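Chapter 6
Gathering Demonstrations by Hand 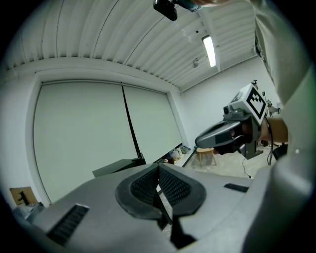 A policy trained by imitation can be no better than the examples it is given. The previous chapters treated those examples as a finished set, already cleaned and divided into training and test portions. In practice the set has to be made, and most of the faults that appear later in a trained policy can be traced to decisions taken while it was being made.

This chapter deals with one way of making it: a person carries a gripper in the hand and performs the task directly, with no arm attached. The gripper records what its own camera sees, how far its fingers are open, and where it is in space. The method is cheap and quick, and it can be used in ordinary rooms. It also discards information that an arm would have supplied, notably joint angles and motor currents, and the position of the tool must be recovered by other means.

6.1 What a demonstration contains

We define a demonstration as one continuous recording of one attempt at one task, with a marked start and a marked end. Each time step holds an image, a tool pose and a finger width. Where a task needs two hands, the recording holds 2 such streams, and these must share a clock. An error of a few frames between the streams does little harm when the hands work separately, but it spoils any step in which an object is passed from one hand to the other.

Printed square markers are a common aid to finding pose. A marker of known size, seen by a calibrated camera, gives its position and orientation relative to that camera. The estimate worsens with distance and with motion blur, and is lost when the marker is covered. Section 6.4 compares marker tracking with visual-inertial methods.

6.2 The running example

Throughout the chapter we refer to the Fostside set, which consists of 600 demonstrations divided equally among 15 tasks. The tasks were recorded at two sites, Brostach and Jusmont, under the same written procedure. Differences between the sites were not planned, and they are examined in Section 6.6 as a case of unwanted variation.

The files follow the Delacroix layout described in Appendix B. Readers using another layout need only note that raw images are kept apart from derived poses, so that poses can be computed again when the calibration is revised.

6.3 Before recording begins

Calibration comes first. The camera's internal parameters, the fixed offset between camera and fingertips, and the zero point of the finger width should each be measured and stored with the session. A value copied from an earlier session must be labelled as copied.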